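Section 3: Setting up the bench and your first session with the hand-held grippers

I wrote this section for the people on the Diststead parts floor, so it's pitched at someone who knows the stores inside out and has never held a gripper in their life. If you've come from the Lirero site you can skim the first half, as your benches are laid out the same way, but do read the bit on shifts near the end, which is different for us.

A quick reminder of what the project is for. Ilix is the system that will take over the small-parts picking: opening a drawer, taking out what the order asks for, shutting the drawer again. It learns how to do that from us doing it with grippers instead of fingers. The pickers' jobs change quite a bit as a result, and I'd sooner talk about that in the manual than leave it to the canteen, so I've put it in alongside the steps.

3.1 Before you start

Allow yourself a good stretch of time for the first go. You'll need the white board, a drawer organiser, the left and right grippers with their cables, and a top with long sleeves that fit snugly at the wrist. Loose cuffs catch on things, as I found out with my favourite cardigan.

1. Check that the bench frame doesn't rock. Give both uprights a gentle push. If either one moves, stop there and tell the shift lead.

2. Lay the white board flat on the table and wipe it with a dry cloth. No spray, please — it leaves a film and the board ends up slippery at one end and sticky at the other.

3. Put the organiser at the back of the board, in the middle, with the drawers facing you.

4. Push every drawer fully home.

5. Clear everything else away. Mugs, pens, badges, the lot.

Note: the organisers on the training benches are left empty for the first few sessions. You'll get parts in them once you're comfortable with the drawers themselves. I was a bit put out by this when I started (I've been picking washers out of drawers for years, thank you very much!) but it did help to have only one thing to worry about.

Caution: the cables run from the back of the grippers and over the side of the bench. Keep your feet clear of them and don't wheel a trolley past while someone is working.

3.2 Picking up the grippers

6. Sit or stand square to the board. Either is fine, but pick one and stick with it for the session.

7. Take the left gripper first, then the right. Wrap your fingers round the body and let the weight settle in your hand. People tend to clutch them as though they might fly off, and their forearms ache for the rest of the day.

8. Check each cable has some slack in it. You should be able to reach the organiser without feeling a tug.

9. Bring both grippers in over the front of the board with the jaws pointing towards each other. We call this the rest position, and every go starts and finishes there.

10. Open and close each gripper a few times. If one feels stiff, or closes more slowly than its partner, put it down and swap it. Don't try to work round it, as Ilix will happily learn your workaround too.

3.3 Opening and closing a drawer

Start with the top left drawer of the organiser. I'd love to say there's a clever reason for that one, but it's simply the drawer the Lirero lot began with and we copied them.

11. From the rest position, bring one gripper up to the front of the drawer. Use whichever hand feels natural.

12. Take hold and draw it straight towards you. If you pull at an angle the drawer binds in its slot and the whole organiser comes along for the ride.

13. Stop while the back of the drawer is still held in its slot. It should stick out far enough for you to see into it from the side, and it should stay put when you let go.

14. Go back to the rest position and pause for a breath.

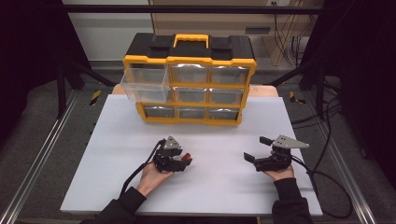 Hjaltadóttir thought step 14 needed more said about it, and told me that the pause was the hardest habit to pick up after years of being timed on every order. It felt like slacking, apparently, and the first week was spent waiting for a tap on the shoulder. What helped was being told plainly, by someone with the authority to say it, that a session isn't measured by speed at all, and it would be kinder to put that in writing where new people could find it.

So, in writing: nobody is timing you in these sessions. Your pick rate is frozen while you're on the grippers and it isn't looked at for your review. If anyone asks you to go faster, show them this page.

15. When you've paused, bring the gripper back to the front of the drawer and push it home. One smooth push is best. A second nudge is fine if it needs one.

16. Return to rest. You've finished one go.

17. Repeat with the same drawer until it stops feeling odd, then move along to the next.

Note: if you fumble, carry on and put it right. A drawer that sticks and then gets freed is useful to the system, because drawers in the real stores stick all the time. The only goes we throw away are the ones where something fell off the bench or somebody walked into a cable.

Caution: keep your bare fingers away from the jaws when they're closing. They won't do you serious harm but they do pinch, and a blood blister is a silly thing to fill a form in for.

3.4 Breaks and shifts

At Diststead you do no more than 3 sessions in a shift, with ordinary stores work in between. At Lirero they let people do them back to back and several of them had sore wrists by the end of the week, so we've set ours up differently.

18. Put both grippers down on the board before you take your hands off them. Don't dangle them by the cable.

19. Shake your hands out. Have a walk.

20. Write up the session on the bench sheet: your bench, which drawers you worked on, and anything that felt wrong. "Left one a bit stiff" is plenty.

We're aiming for 3667 good goes across all the benches, and we'd passed 2000 when I typed this up. Please don't treat it as a race between benches. I know there's a chart on the wall. I've asked for it to come down.

3.5 What happens to your job

I get asked this more than anything about cables, so it may as well have its own heading.

Once Ilix is running on the small-parts aisle, the picking there won't be done by hand any longer. The pickers on that aisle move to checking, restocking and sorting out the orders the system gets stuck on. Hours and pay stay as they are, and anyone who doesn't fancy the new work can ask for a place on the bulky goods side. Some people are pleased about it. Drawers are murder on the knees when you're working the bottom rows all day. Others liked the quiet of the aisle, and having their own way of doing things, and will miss it — I'm somewhere in that second group myself.

Your way of doing things does matter here, though. If there's a knack to a particular drawer, tell the shift lead and we'll set up a session for it. Jiggling the sticky ones counts as a knack.

3.6 Packing up

21. Push all the drawers home.

22. Put the grippers back in their cradles, left in left and right in right. Coil the cables loosely, with no tight bends near the gripper end.

23. Wipe the board again and leave it on the bench, ready for the next shift.

24. Hand the bench sheet in at the stores desk. If the desk is shut, there's a tray under the counter.

Section 4 covers working with parts in the drawers, starting with the larger bolts.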